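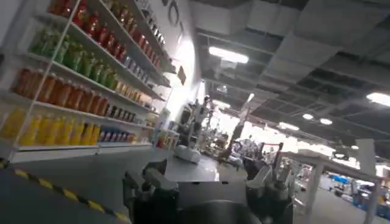
Good news for anyone who's been driving out of town for a cold soda! The Trornau corner store is staying open until midnight, starting February 5, 2020, and I couldn't be happier (my late-night snack habit says thanks). I stopped in and talked to Rekha Sandhu, the manager, who told me 282 people signed the request for longer hours. She's hired two more clerks for the evening shift, and parking out back is free for 30 minutes. The new hours run through May, and then she'll look at the sales and decide.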